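Home Coats Knitwear Opinion Sizing Help Bag (2)

In praise of buying one good coat

Every October I get the itch, and I suspect you do too. The sale emails pile up, and suddenly the coat that got me through last winter looks tired. So I went hunting through the Larmont outlet pages, where I counted 112 jackets with the word "heritage" in the name, and I came away wanting a nap more than a parka.

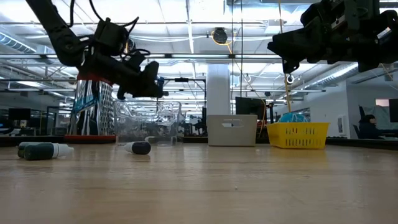
Andineck Style Desk | Opinion

I do love clothes, and I'd never scold anyone for a treat. But a coat asks more of us than a scarf does — you live in it for months, you sit on trains in it, you lose gloves in its pockets. My old Vanetti wool cost 800 dollars, which made me a little ill at the time, and I've worn it so long that the lining has been replaced twice. 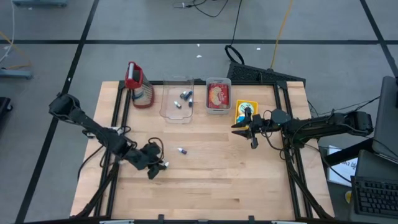

The other one I bought that year was a Kang puffer, marked down from around 1000, and I wore it maybe four times before the shine of the bargain rubbed off. It was a fine jacket! It just wasn't one I wanted, and a discount can be so loud that you forget to ask yourself.
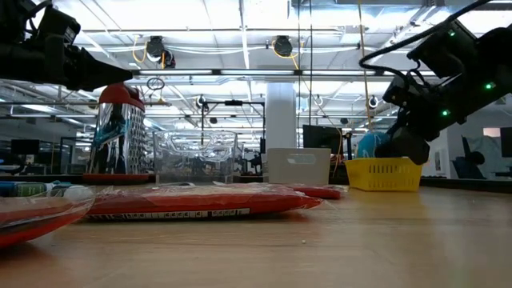 Tabletop with grater and clear bin

My advice, for what it's worth, is to try the coat on over your thickest sweater, raise both arms, and sit down in it. Then go home without it. If you're still thinking about the collar a week later, go back and pay for it gladly.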